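Setting up a bench before you let the arm loose on it
Last updated 1/29/24 by Wyn Trevor

I have been looking after the arms at our Putdale workshop for a good few years now, and if there is one thing I get asked more than any other (usually by somebody standing there with a mug of tea in their hand, which we'll come to) it is how to lay out a bench properly. So I've finally written it all down, partly for the new starters and partly for Bello Chukwu, who has been very patiently nagging me since May.

What follows is our house practice. It sits underneath your own risk assessment and whatever the maker's manual says, and if the two disagree, please go with the stricter one!

Step 1. Clear the bench and then wipe it. Take everything off, even the things you mean to put straight back, and give the top a good going over with a dry cloth. Tea, keys and phones live elsewhere.

Step 2. Mark the reach. Move the arm slowly by hand to its furthest points and put tape on the floor 30 cm beyond them. Chairs stay outside the tape while the arm is powered, and so do you.

Step 3. Put out only what the job needs. Lay each item well in from the edge, and decide before you start which way round it will sit. Bottles that are going to lie on their side want a moment's thought, as they do love to roll.

Step 4. Look over any wrapping. Film and tape are fine, but press down loose ends so a finger can't catch one and drag the whole lot along with it.
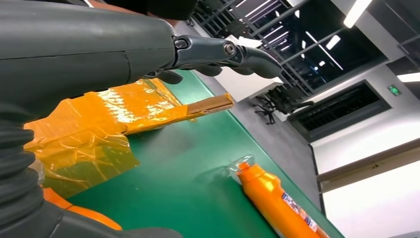 Do I need to go through all of this again if I only swap one object?

Steps 3 and 4, please, but you can leave the rest alone. A new object changes what the hand might catch or knock, whereas the floor tape and the reach stay just as they were.

Step 5. Test the stop button. Press it with the arm moving at its slowest speed, check that everything halts, then reset and do it once more from the other side of the bench. That makes 2 presses every morning, and I'm afraid I do mean every morning.

Step 6. Run the first 6 cycles slowly, with one person watching the hand and nothing else. If it brushes anything it shouldn't, stop, move the item and start the count afresh.

Step 7. Write it up. The setup sheet is form 209, in the blue folder by the Mitville door. Put down the date, your initials and anything you moved, however small it seems.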